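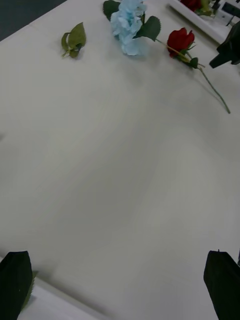

What should a small firm pay for first when it buys a robot cell? The table, the fixings and the spare fingers, in that order, and the arms after that.

The planner had written those two lines at the head of the request and could not decide whether to leave them in. The form from Khalaf had a box marked Justification, limited to 814 characters, and the lines used up a good part of it.

Khalaf owned the site at Brolovville and approved all spending over a fixed limit. The site made table arrangements for hotels out of artificial flowers: roses, hydrangeas, loose sprigs of leaf. The work had been done by hand for as long as the site had been open, and the orders for October were larger than the benches could take. Khalaf had asked for a costed plan by 15th July, and that was a Sunday, so the planner was at the kitchen table with two quotations and a ruler.

The first quotation was from Kastum. It covered two arms, two grippers, a white table with a matte top, one controller and delivery. Installation was a separate line. Training was a separate line below that, priced by the day, with a note that a day meant six hours.

The second was from Stustico. It gave a single figure for everything and a list of exclusions on the back. The list was longer than the offer. It left out guarding, air, cabling beyond the controller, and any change to the fingers after acceptance.

The planner read the exclusion about fingers again. Stems were thin and heads were soft. A finger that held a stem well might crush a hydrangea, and a finger with a soft pad would wear. At the trial the operators had asked for two shapes, one narrow and one broad, and had drawn both on the back of a delivery note. The drawing was pinned inside the file. Kastum would cut each shape for a fixed price. Stustico would quote on request.

A third sheet went into the file, headed Running Costs. Pads, 13 sets in the first year. Cleaning cloths. Spare flowers for set-up, to be taken from rejected stock and charged at nothing. Electricity, taken from the rating plate and multiplied out. One operator, half a shift, to lay out the stock and clear the finished pieces. The planner put the half shift in at full cost, knowing that Khalaf would ask about it - the last plan had been sent back over a smaller item.

Then the table. Kastum offered gloss or matte at the same price. The planner wrote matte, and underlined it. Gloss had been tried on the packing bench and the overhead lamps had shown in it all day.

By four o'clock the totals were done. Kastum came out higher by roughly 100 pounds a month over the term of the lease. With two changes of finger added to the other side, the gap closed and then turned the other way. The planner worked it through again on a clean page, got the same figure, and copied it into the form.

There was still the question of when. A delivery in October would be useless for October. Kastum could ship earlier if the deposit was paid within the week. The planner moved the deposit to the first line of the payment schedule and initialled the change.

The Justification box was the last thing left. The planner typed the question and the answer, then a sentence on fingers, then a sentence on the lease. The counter said two characters over. The planner took out the word "small", read it through once more, and pressed send.

The reply from Khalaf came the next morning, before the benches had started. It asked for a third quotation.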